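How Much Bread Does Uvville Throw Away?
Second year project report, Food and Communities module
Submitted 10/08/2026

I should admit at the start that I picked this topic because I'm guilty of it myself. I buy a large sliced loaf, eat half, forget about it, and then find it at the back of the cupboard with a green spot on the corner. My flatmates do the same. So when we were told to choose something small and local to look into, I thought, right, bread!

My question was simple enough. How much bread do student households in Uvville bin in a month, and does it make any difference if they're given a bit of help with storing it and using it up?

What I did

I put up notices in the three halls nearest the library and in the launderette on Mill Lane, and got a decent mix of people living in halls and in shared houses. Everyone got a bread diary, which was just a folded sheet with a box for each day. You wrote down what you'd bought, what you'd eaten (in slices, or in rolls if you're a rolls person) and what went in the bin. I ran it through January, which was a slightly daft choice as plenty of people were still away for the first week, but that was how the module dates fell.

Half the households just kept the diary. The other half also got a one-page sheet from me with storage tips and six recipes for stale bread. I tested all six in my own kitchen and I can tell you the bread soup was much better than it sounds, and the sweet one with custard was gone before I'd got a plate out.

I had a lot of trouble deciding what counted as a slice. Are crusts a slice? I said yes. Somebody wrote to me asking whether a bagel was two slices or one, and I said two, and then had to go back through everybody's diaries to make sure we'd all been doing the same thing. If I did this again I would sort that out before printing anything.

What I found

Altogether the diaries recorded 2,806 slices bought. Of those, 1,757 got eaten by the end of the month and 962 were binned. The rest were sitting in freezers when the diaries came back in, so I've left them out of both totals. I was expecting waste, but I wasn't expecting it to be over a third of everything that came through the door.

The households with the tips sheet did waste less. Of the binned slices, almost 700 came from the group who only had the diary. I'd love to say that was all down to my recipes, but when I read the comments it was nearly always the freezer that people mentioned. Lots of them simply hadn't known you could toast sliced bread straight from frozen. One person wrote "life changing" and underlined it twice, which made my week.

The other thing that came up again and again was loaf size. Small loaves at the Sikiver shop on the corner cost nearly as much as the big ones, so people go for the big one, feel clever about it, and then chuck the end of it. Darau, the bakery by the bus station, will sell you half a loaf if you ask, but hardly anyone in the diaries knew that and there's no sign up saying so. I only found out by standing in the queue behind somebody who did.

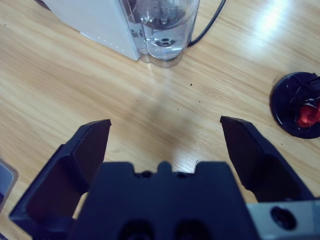
Shared houses were worse than halls, and I think that comes down to people buying separately. One house had four loaves on the go in the same week, all the same brand, all opened. They'd tried a kitty for milk and washing-up liquid but bread had never made it onto the list. After the project they said they were going to try it, although I haven't heard how they got on.

Problems with the project

People forget to fill in diaries. I could tell which ones had been done all in one go the night before, as the pen never changed and every day looked the same. I kept those in, but I don't trust them as much. I also think some people wasted less simply from having to write it down, and I can't separate that out from anything else.

What I'd do next

I'd run it again in term time with a kitchen scale in every house so we could skip the whole slice argument. I'd also like to ask Darau if they'd put up a sign about the half loaves and see whether more get sold. The tips sheet is on the module page under Mykhailiuk, along with the blank diary, if anyone wants to use either of them. Try the bread soup first, and go easy on the garlic.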